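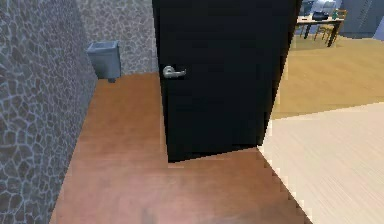
The open door between the stone-walled corridor and the adjoining room, Tlapale simulated house.

Jarton College Robotics Club: Inside the Tlapale House
Reading time: 4 minutes

Members of the Jarton College Robotics Club have spent the past term teaching a household robot to find its way through a computer-rendered home. The project, named Tlapale, is open to students in all years and is supervised by Magnus MacBrayne of the Technology Department. The College is pleased to present a selection of views from the simulation.

Stone walls and close range

The flagstone pattern was a demanding test for the students' mapping program. Seen at a steep angle, the stones on one side appear far smaller than those on the other, and the program must recognise them as one continuous wall.
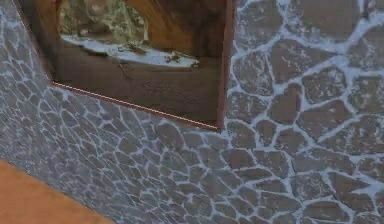

The table room

Students in the junior group wrote the search routine for this room. Objects to be located include the toaster oven, the blender and the slim teal bottle, all kept on the long table. The stool beneath the window serves as a landmark for the return journey.
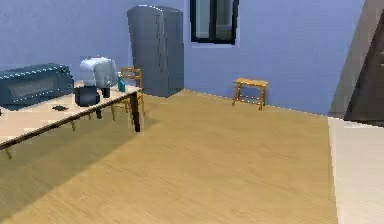
Jovita Jaramillo
Club Secretary

The senior group took responsibility for the washroom, with its pedestal sink, brass faucet and glass shower enclosure. Transparent panels proved difficult, and members revised their obstacle detection twice before it was accepted for assessment. The narrow passage beside the enclosure was set as the final exercise -- each program was allowed 900 seconds to complete it.
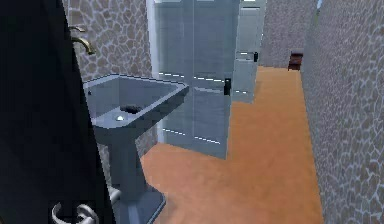
Marks were awarded for planning and documentation as well as for the completed run. The club will resume in September, when new members will be welcome. No previous programming experience is required.

Comments

R. Okell: My daughter talked about the shower glass at dinner for weeks. Well done to both groups.

Former member: Very pleased to see the club still going. Will the junior search routine be shared?

Magnus MacBrayne: Yes, it will be placed on the club page before classes return.

Contact the College office | © Jarton College | Page updated 4 July 2022 | Back to top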